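Clearing the desk, part two

I said on Monday that I would sort out the desk before starting on the shelves, and it took most of the evening. The main problem is that the desk is where parcels get opened and also where they get packed, so things arrive there and stay.

Tanvir Kodikara gave me a rule a while back: one open box at a time, and nothing goes on the floor. I used a yellow cardboard box for anything small that belongs in the cupboard. The packing tape stays out until the end as I always need it again five minutes after putting it away.

The desk mat is the checked one with the cartoon girl on it. I had forgotten how much is printed on it, as it has been under post and cables since November. The red writing includes 快乐学习, which means happy learning. I can't say much of that goes on at my desk.

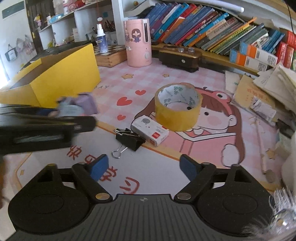
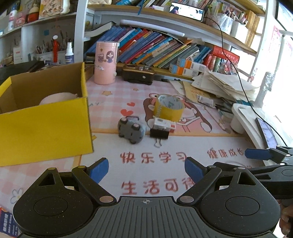

Binder clips are the thing I never have a place for. They go in a mug, the mug gets used for tea, and they end up back on the desk. I have now put them in an old Jondolier tin with the spare keys and a 35 mm film pot full of drawing pins. Small boxes are harder to deal with. I keep them in case I want to send something back, and I never do, so anything older than 2 months went in the recycling.

Kasun Siriwardena asked if I was going to get drawers. I looked at a set from Sterkirico but it is 700 mm wide and the gap beside the desk is only 500, so no. The shelves are next. They have all the old manuals on them and I expect to throw out most of those too.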